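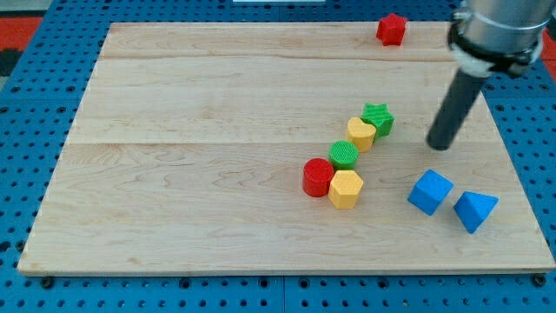 Rectangular wooden board with seams where the planks meet.

Shared housing for older adults in Osthorpe

The Drernholm is a cohousing community for people over 55 in the town of Osthorpe. It has 30 private apartments grouped around a common house, a workshop and a long kitchen garden, and it is owned jointly by the people who live there. The community is best known for its "half-door" rule, its busy repair workshop and its remarkable habit of inventing new uses for its shared rooms. Residents call themselves Drernholmers, and the local bus stop has carried the name ever since the first households moved in.

Origins

The idea came from a reading group that met in the back of the Lakatos bakery. Several members had recently cared for aging parents and had come away with strong opinions about what they wanted for themselves: their own front door, neighbors they knew well, and a say in how the place was run. Raimonds Bite, a retired ship's carpenter, drew the first floor plan on bakery paper. The drawing still hangs in the common house, butter stain and all, and the finished building follows it surprisingly closely.

Finding land took far longer than drawing the plan. The group looked at 17 sites, among them a former dairy, two schools and a plot that flooded each spring. It finally bought the old rope yard on the east side of town, a narrow strip that most builders had passed over. The narrowness became one of the best things about the project! With no room for a central parking lot, cars were pushed to the street end, and the whole middle of the site was left for walking, sitting and growing beans.

Layout

The apartments stand in two facing rows, three floors high, linked by covered walkways wide enough for two wheelchairs to pass. Each apartment has 550 square feet of floor space, a level shower and a kitchen window that looks onto the walkway. Bedrooms face the other way, toward the gardens or the street, so that it is easy to be sociable at one end of the home and left in peace at the other.

The common house has a dining room, a laundry, a small library and two guest rooms that residents can book for visiting family. The workshop sits behind it. Bite argued for putting the workshop close to the dining room, against the advice of the architects at Clado, who worried about noise. The compromise was a thick wall and a rule that power tools stop at 4 p.m. Chairs, lamps, bicycles and walking frames from all over Osthorpe now pass through the workshop, and many repairs are done free of charge.

The half-door rule

Every apartment has a front door split across the middle, like a stable door. When the top half is open, neighbors are welcome to stop and talk. When both halves are shut, they are expected to leave the household alone unless something is wrong. The rule is wonderfully simple, and visitors from other housing groups often mention it first. It also serves as a gentle safety check: a top half that stays closed past noon on a day when its owner is normally about will bring a phone call from next door.

Ownership and running costs

Residents buy a share in the association instead of buying the apartment itself. When someone leaves or dies, the share is sold back at a price set by a fixed formula, which has kept homes within reach of people on ordinary pensions. A monthly charge covers heating, insurance, upkeep of the walkways and a reserve for large repairs.

Decisions are made at an open meeting held every month except May, when the garden takes up everyone's time. Each household has one vote. Long arguments are part of the record, and the debate over whether to keep hens ran through five meetings before the hens won.

Shared meals

Dinner is served in the common house four nights a week, cooked by residents in pairs. Attendance is optional, but cooking turns are assigned to every household that is able to take one. The community cookbook has grown into a thick binder of soups, dumplings and baked fish, with corrections penciled in by several hands.

Influence

Two other groups in the region have borrowed the Drernholm share formula, and one has copied the walkways as well. Tours are offered in the warmer months and usually end with coffee in the workshop.

See also

Cohousing
Aging in place
Housing cooperative
Universal design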